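Purnero
Home | Workshop | Questions | Visits | Contact

Can it do the washing-up yet? Your questions, answered with sighs

Last revised 2023-05-15 by Mirjana Ristić

We get a lot of post. Most of it asks the same thing in different handwriting, so the answers now live on this page and I can get on with my tea.

Can your robot do the washing-up?
No.

Could it do part of the washing-up?
It can pick up a plastic beaker from a place we have told it about and put it down in another place we have told it about. If your washing-up consists of one beaker and you are in no hurry, we should talk. Glass, cutlery, anything with soap on it and anything your aunt left you are all out for now.

What about laundry?
Folding is a misery. A towel never lies the same way twice, and a fitted sheet defeats most of the adults I know. We spent last August on tea towels and got as far as something a kind person would call a heap with corners. Loading a machine is a better bet, provided you don't mind a sock or two being left on the floor. You probably leave them there yourself.

Surely factories have had this sorted for decades?
Factories have sorted out doing one thing, in one place, with the part arriving the same way up every time. Ask that same arm to cope with a box that has been put down at a slant and it will carry on with great confidence into thin air. Sketivden, where we do our shop-floor trials, makes hinges and brackets in small batches, and the jobs there change too often for anyone to build a proper jig for each. So people do the loading, and the people are very good at it. They have also been very polite to us.

Why do you practise with toy blocks?
Blocks are cheap, they don't break and they don't roll under the cooker. More to the point, putting a small thing down inside a marked spot is most of what tidying is. Plates go in a rack, spoons go in the spoon bit, brackets go in a tray. We draw squares on a white table and the job is one letter to a square, in order. I draw the squares by hand and they are a bit wobbly, as are most of the shelves in most houses.

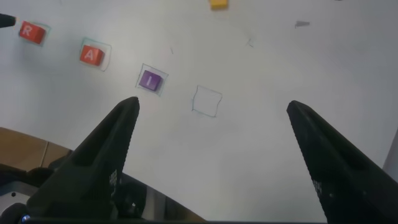 R, A and I have their squares, and the one after the I is still to be filled. The A is nearer one corner of its square than I'd like, but it is inside the line, and inside the line is what we mark on.

Herrera wrote in to say that a child of three could do the same with one hand while eating a biscuit, and wanted to know what all the money was for. Fair. The child has had three years of full-time practice, has skin all over and comes with a pair of very good eyes. The child will also get bored after the second word, and we are hoping that ours won't.

How do you decide whether it has passed?
A cube counts if it ends up inside its square with the letter facing up. Touching the line is a fail. Knocking over a neighbour is a fail for both. We argued for a whole afternoon about the letter being the wrong way round and settled on letting it through, on the grounds that a plate in a rack doesn't mind which way the flowers point.

How many goes has it had?
2819 at the last tally. Please don't ask me how many were good. I keep a separate sheet for that and it lives in a drawer.

How long does it take to spell a word?
A five-letter word takes 14 minutes on a good day, including the pauses where it appears to be thinking about its life. My own time is better, though I did have to look for the purple one.

Will it take my job?
If your job is putting lettered cubes in squares, watch your back. Otherwise the honest worry is over the dull, same-again parts of a job, and those have been going to machines for a long while. The bits left over tend to be the bits where something is stuck, bent, sticky or in the wrong box. Machines are hopeless at the wrong box.

Can it learn my kitchen?
Your kitchen, possibly, one day, with a lot of patience. Your kitchen after the children have been in it is another matter. We ran a short trial with a kitchen unit from Rineo and it did nicely until someone moved the bread bin 15 centimetres to the left.

Is there anything around the house a machine does well?
Yes, and you own it already. The washing machine, the dishwasher and the kettle are all excellent, and they manage it by being a box with one job inside. The trouble starts with the carrying in between, from the table to the box and from the box to the cupboard. That in-between is what we work on. I have been told this makes us a very expensive tea trolley.

When can I buy one?
You can't. Please stop sending deposits. We post them back and the stamps add up.

May I come and watch?
Yes, by arrangement. Write first, bring a jumper, and don't lean on the table. If you have a chore you would like tried, describe it in a line or two and say what the object is made of and how sad you would be if it was dropped.

I asked a question and it isn't here.
Then it was either very good, in which case we're still working on it, or it was about hoovering the stairs.

Back to top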